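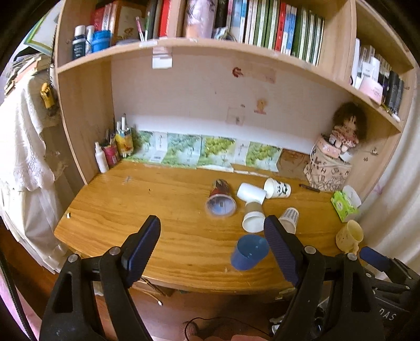 Cups on the desk, Sunday.

I have been drinking coffee at my desk for most of my working life, and for most of that time somebody has been trying to sell me a better cup to drink it from. The latest is the Zusine, a reusable travel cup that my friends in Owino have been passing around like a family secret. I was told it would change my mornings. I was told it would pay for itself. I have now used one since May and I would like to talk about that second claim, as the first one is too silly to bother with.

The pitch goes like this. You buy the cup for 27 dollars. The coffee place on Siltatton gives you a discount every time you bring it in. After a while the discount adds up to the price of the cup, and from then on you are making money by drinking coffee. I've heard this from three different people and each of them said it as if they had worked it out themselves.

So what's the discount? It's 12 cents. I went and asked, then I asked again to make sure I'd heard right. Do the division and you are looking at 225 coffees before you break even, and that's if you never leave the cup in the car, which I do all the time. It also assumes you don't lose the lid. The lid is sold separately if you lose it, and guess who decided what that costs.

To be fair, I don't buy coffee out every day. I go maybe twice a week, on the walk back from the Biltmont bus stop. At that rate I'll come out ahead in a little over two years, by which time the rubber ring in the lid will smell the way every rubber ring I have ever owned ends up smelling. Mine has started already. I've soaked it in vinegar and in baking soda, and once in both together because a website said so. All I got was a fizz and a ring that smelled of coffee and vinegar.

Then there's the part where the cup is supposed to be good for the planet. I'd like that to be true. I'm not against it! But a steel cup takes a lot more to make than a paper one, and whether you come out ahead depends on how long you keep it and how hot you run the water when you wash it. The little card that came in the box had a leaf on it and no numbers. When a company has good numbers it usually finds room for them. A leaf doesn't tell me anything.

And how many of these things do people own? I know a household with a whole shelf of them, gifts mostly, plus the ones you get for signing up for a gym or a bank. If you have a shelf of reusable cups then you haven't replaced paper cups with one steel cup. You have just started collecting steel cups. I suspect this is more common than the one faithful cup that goes everywhere for ten years.

I did try to pin down the "keeps it hot for hours" business too. I filled it at seven in the morning, closed it up, and left it alone until lunch. It was warm. I'd call it bath warm. I suppose that counts if you're the one writing the label, but I wouldn't serve it to a guest. My old thermos, which has a dent in it and came from a yard sale, did better the next day with the same coffee. 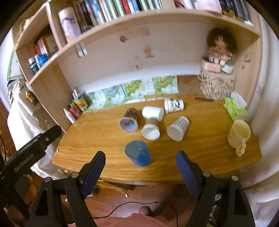

Is a travel cup worth buying if you mostly drink coffee at home?
I don't think so. A regular mug does the same job, goes in the dishwasher without any fuss, and you probably have more of them than you need already.

What bothers me most is how the whole thing turned into a matter of character. The person with the steel cup is organized and thoughtful, and the person with the paper one hasn't got it together. I've been both of those people in the same week and I felt about the same. The coffee place has figured this out, and they now have a little sign by the register thanking you for bringing your own. They could thank me with more than 12 cents.

I'm still using the Zusine, by the way. I paid for it, and it does fit the holder in the car, which the thermos never has. I just wouldn't buy a second one, and I wouldn't buy the first one again at that price. If someone gives you one, fine, use it. If you've got one with a lid ring that doesn't smell after a few months, please leave a comment and tell me what you're washing it with.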